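From my kitchen: the great grocery reset

So I finally did it. After 43 grocery receipts stuffed into the drawer by the stove (I counted, it was raining), I sat down one evening in August and worked out where our food money goes. Mostly into the trash, as far as I can tell. Cilantro, I'm looking at you!

My neighbor Ajith Menon swears by shopping twice a week with a tiny list, and I always thought that sounded exhausting. But the Betwood market is on my way home and stays open till 7 p.m., so I gave it a try for 3 weeks. I buy supper for two nights, some fruit, and that's it. No giant cart, no "maybe we'll eat this" eggplant.

The first week was rough – I ran out of onions twice and had to borrow one from the Pralley side of the street, in slippers. By the second week I'd gotten the hang of it, and the fridge had so much room I could see the back wall. There was a jar of mustard in there older than the dog.

I've also quit putting everything in the crisper drawer, where good vegetables go to be forgotten. Greens stay out where I'll trip over them, and bananas live far away from the avocados.
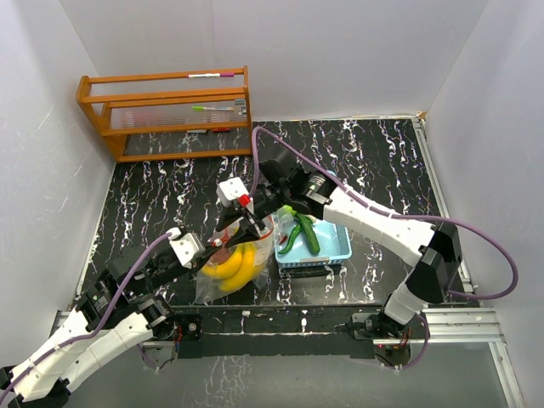
The other thing that helped was cooking the leafy stuff on the day I buy it, even if it's just in a pan with garlic and too much butter. Cooked greens keep nicely for a couple of days and go into eggs, noodles, whatever you've got. Send me your own tricks, please, especially if you've figured out cilantro. I'll put the best ones in the next issue, along with my aunt's lentil soup.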